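4.3 What passengers were told, and when

The announcements at Kitley fell into a rhythm that any regular traveller will know. The first delay was given as a time. The second was given as a later time. After that the departures board changed to 'Please wait', and it is at this point that most of our diary keepers began writing in capitals.

We have already set out in Section 3 how the diaries were gathered. Each keeper was asked to note every message received from the operator, the channel it came through, and what they did next. The instructions did not ask for opinions on the operator. We received a great many, and have left out those that would not survive peer review or a libel lawyer.

Across the disrupted period the diaries record 1077 separate messages. These include text alerts, app notices, station announcements and, in one case, a conversation through the window of a de-icing lorry. A message was counted once for each person who wrote it down, so a single announcement heard by a whole waiting room may appear many times. We considered merging these and decided against it. When two people heard the same announcement, they quite often wrote down different things, and the difference is the part that interests us.

The clearest instance comes from the evening of the Pilville closure. The tannoy announced that the coach link would run 'when conditions allow'. One keeper wrote that the coach was cancelled. Another, standing near enough to share the first keeper's crisps, wrote that the coach was on its way. A third wrote only 'coach' followed by a question mark, and in our judgement was the most accurate of them. Menon's earlier work on rail passengers calls this kind of wording 'elastic', in that it stretches to fit whatever the listener had hoped or feared before it began. We use the term in the same sense, and add that elastic messages were much more common after dark.

Operators have reasons for talking this way. Staff at Kitley told us in interview that a firm time, once given, is treated by passengers as a promise, and a broken promise brings a queue to the desk. A vague message brings a queue as well, but a slower one. One duty manager described the ideal announcement as 'something that sounds like news', and seemed to feel that the team had got quite good at it.

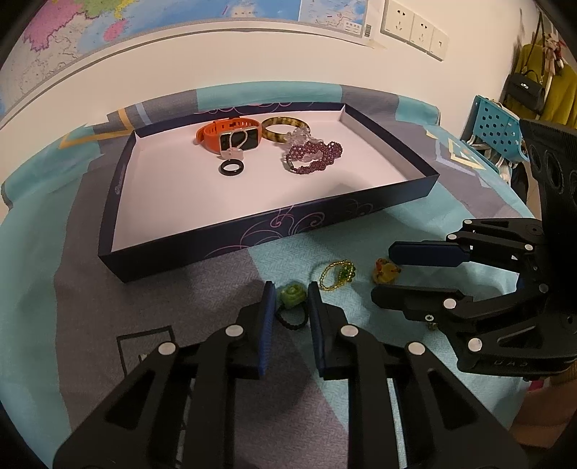

Figure 4. Jewellery and accessories in a tray made from a box lid, among them a smartwatch with an orange strap, a pendant on a thin chain and a black ring.

The slower queue has costs of its own. People who do not know whether they are leaving in ten minutes or in the morning cannot do any of the things that would make either bearable. They do not go for a meal in case the gate opens. They do not ring for a room in case they turn out not to need it. They stand up when someone in a high-visibility jacket walks past, and sit down again once the jacket has gone into the staff toilet. The diaries have many entries of this sort, often only a line long, and the coding scheme in Section 3 files them under 'holding'. Holding was the most frequent activity in the whole sample. Sleep came a long way behind, and 'pleasant conversation with strangers', a code we put in after reading too much about the spirit of bad winters, was used so seldom that we thought at first the software had lost it.

4.4 The Mabaso rule and its neighbours

Several people behaved as if they had a private rule for when to stop waiting. We call this the Mabaso rule, after the village stop where we first saw it written out in full. The keeper in question had decided that after 2 changes to the expected time she would go home, and after the second change she went, past a crowd that had heard four and was settling in for a fifth. Her bus, as it happens, left not long afterwards. She recorded this without regret, having heard it on the local radio from the bath.

Rules of this kind were rarer than we had expected. Most keepers waited without one, and made the decision over again with each message. This is tiring, and it is also open to a well-known trap: the longer one has waited, the harder it is to write the waiting off. Entries from late in the evening are full of sums. 'Have done three hours, may as well do four' is a typical one, and is not arithmetic as generally taught.

We looked for a link between having a rule and having travelled in bad weather before. There was a weak one. Keepers who had been caught by the February snow of the previous winter were a little more likely to set a limit, and a little more likely to carry a flask. The flask turned out to be the better guide to how cheerful the diary would be. We do not press this finding, as we did not ask about flasks and are relying on people to have mentioned them, and the sort of person who takes a flask to an airport may also be the sort who mentions it.

4.5 The Uvel exception

The small terminal at Uvel closed earlier than the others, and its passengers were by most measures the worst treated. There was no coach link, the café shut at its normal hour with the soup still visible through the grille, and the operator's help line played the same few bars of a waltz. Even so, the Uvel diaries are the calmest in the set. Complaints per page are low and handwriting remains legible to the end.

We can offer one explanation with some confidence. On Friday, January 7, 2022, soon after the runway was shut, a member of the ground staff came out from behind the desk and told the room that nothing would leave that night. He said it in those words, and he said it 5 times, walking from one end of the seating to the other so that people with headphones in could be told as well. Every Uvel keeper wrote the message down and every one of them wrote down the same thing. This did not happen anywhere else in the study.

The passengers at Uvel then did what people do with bad news that has an edge to it. They rang home, shared taxis, argued over who had been first in the line for the taxis, and left. The building was reported to be quiet well before midnight, while at Kitley the last of the elastic messages was still going out over a hall that could hold 3000 and was doing its best to.

It would be easy to make too much of this. Uvel is small, and a man with a decent voice can cover it on foot. Its passengers were mostly local and had somewhere warm to go back to, which cannot be said of people changing at Kitley for the islands. The closure there was also certain from early on, whereas the managers at Kitley and Pilville were working from forecasts that shifted by the hour. Staff cannot be blamed for failing to announce what they did not know. They might, however, have announced that they did not know it. We found no message in the diaries from any site that said so in plain terms. The nearest was a notice at Pilville, handwritten and taped to a pillar, which read 'Sorry, same as before'. Four keepers copied it out, and one thought it the most useful thing she had read all day.

The next section turns to the operators' own logs, which tell the story of the same evening in a rather better mood. Where the logs and diaries disagree on the time of a message we give both. Satish Menon, who read an early draft, suggested we split the difference. We have not done so, since the result would have been a set of times at which, so far as anyone has recorded, nothing was said at all.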